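Do you need another basket?

From the February 2026 newsletter of the Doolan Tenants' Group. Storage column, by Bindu Krishnan

Every summer the same advice does the rounds, and every summer I get asked to pass it on. Buy baskets. Put things in the baskets. Feel calm. Annapurna Lobo left a magazine cutting in my letterbox last month with the words "one for the column?" written across the top, and the cutting said that woven baskets "bring order to the busiest home". I have owned woven baskets for most of my adult life and my home is as busy as ever.

My complaint is with the idea that a basket is storage. A basket is a container, and a container full of chargers, hair ties, a dead torch and the warranty for a toaster you no longer own is a drawer with handles. You still have to tip it out to find anything. I did this with the one by my front door in September and found a library card from a suburb I left before my daughter was born.

Then there is the price. Plorano is charging $73 for a set of three, which strikes me as bold for something that will catch on your jumper. The Verkby ones are cheaper and, in my experience, the rim starts to unravel at the corners if you pick them up by it every day. Which you will, as that is the only place to hold them. Muthu Kotian in the end unit tells me hers have lasted for years, but she keeps spare wool in them and never moves them, so I don't think that counts as a test.

What I will grant the basket is that it goes away when you aren't using it, provided you bought with that in mind. Plenty of people don't. They buy two the same size and they end up side by side on top of the wardrobe, both empty, taking up the room of both.
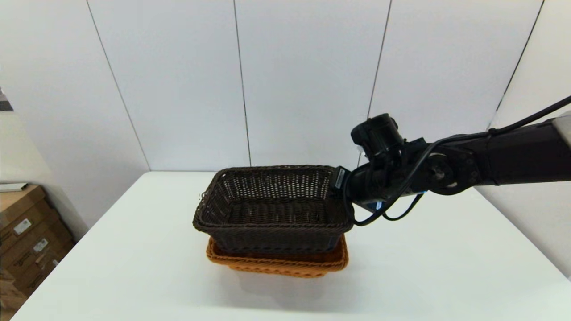 If you want baskets that stack up inside each other, take one along to the shop and try it. I mean this quite seriously. The tag will say "nesting" and the tag is not to be trusted. Two baskets can look near enough the same shape on a shelf and still jam at the rim, because a thick braided edge takes up more space than you'd think. Woven things also vary from one to the next, even in the same range. I once forced a pair together and had to get my son-in-law to pull them apart, and one of them has leaned to the left ever since.

A different colour for each size does help, I'll admit. I used to think it was purely for looks. With a dark one and a light one you can see at a glance which goes inside which, and so can whoever else in the house is meant to be putting things away.

On open weave, I remain unconvinced. It's supposed to let air through, and that's fair enough for onions or tea towels. It also lets through pen lids, rice, beads and the small screws you were keeping safe. If you must have the kind with gaps in the floor, put a bit of cardboard in the bottom. Lining fabric looks nicer but it needs washing, and I doubt you will.

Dust is the other thing left out of the magazine pieces. A plain plastic tub wipes clean. A woven basket wants a dry paintbrush or the vacuum on low, and a Saturday-morning sort of patience that I do not have. Bình Khúc swears by rinsing his under the garden hose and leaving them in the shade. I tried it and mine smelled like a wet dog until the next week, but his may be made of something better.

So my advice, for what it's worth, is to empty the ones you've got before you buy any more. Put the empties inside each other if they'll go. If they won't, Ehsan Ghaffari is collecting spare baskets, tubs and lidded boxes for the swap table in the Flirley Street hall. There were 12 on it when I went past and I came home with one, so I'm in no position to lecture anybody.

Replies and arguments to the newsletter box, please. Next month I'll be looking at vacuum storage bags, and I have my doubts about those too.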